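The one-touch fold, and other things I don't believe

I have now read two books on folding laundry, which is two more than my mother needed. The first was a present. The second I bought myself, in September, after Frauke Janssen told me over lunch that it had changed her mornings. I asked in what way. She said she could see all her tops at once. I can see all my tops at once too, by leaving them on the chair.

Still, I said I'd give it a month, and I did, and I've got opinions.

The method, for anyone who has been spared it, is that everything you own gets folded into a little upright packet and stood in a drawer like a file. The author claims you can do a T-shirt in 7 seconds. I timed myself on a kitchen clock and my best was 23, with a sleeve sticking out. Teodoro Bermúdez, who used to work in a shirt shop and folds things as other people shuffle cards, got it down to nine, but he wouldn't use the method. He did it the way the shop taught him and then stood it on its end to please me. It fell over.

The falling over is my main complaint. A thick cotton shirt will stand up in a packet. Anything thin or slippery won't, and most of what I wear to work is thin. The book's answer is dividers. I priced a set from Ingvarsson and then a cheaper set from Virnetti, and for the cheaper set I could have bought another chair. I used shoeboxes in the end. They work perfectly well and look dreadful, which I can live with inside a closed drawer.

The second complaint is dark clothes. Every photograph in the book has a drawer going from cream to sand to a sort of porridge colour, and of course you can tell which is which. Mine goes from black to black. Stood on end, a pair of leggings and a long-sleeved top are the same thing until you have pulled both out, and by then the row has gone.
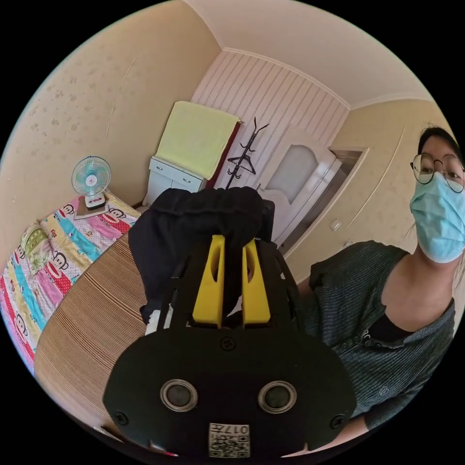

I'd also like someone to write a chapter on the first ten seconds, before any folding happens. You take hold of a bit of black cloth and it comes up in a bunch, one soft fold hanging down at the side, and you are supposed to know where the shoulders are. The book begins with the garment already flat, seams out, sleeves level. Getting it there is most of the job! A round table makes it harder, I think — there's no straight edge to line a hem up against, and a curve is no use to anyone with a trouser leg. And nothing at all is said about cardigans. A ribbed one with a row of small buttons down the front has its own ideas, and whether you do the buttons up first is apparently left to your conscience. I do the top one and the bottom one. Teodoro does them all.

What I've kept, after the month: socks in pairs, laid flat and never balled. Tea towels in thirds, because they do stand up and I like seeing them. Jumpers stay in a pile on the shelf where they have always been. The work tops are on hangers again and the shoeboxes have gone back to holding shoes.

Frauke has moved on to a book about fridges. She has offered to lend it to me when she's finished, and I have said there's no hurry.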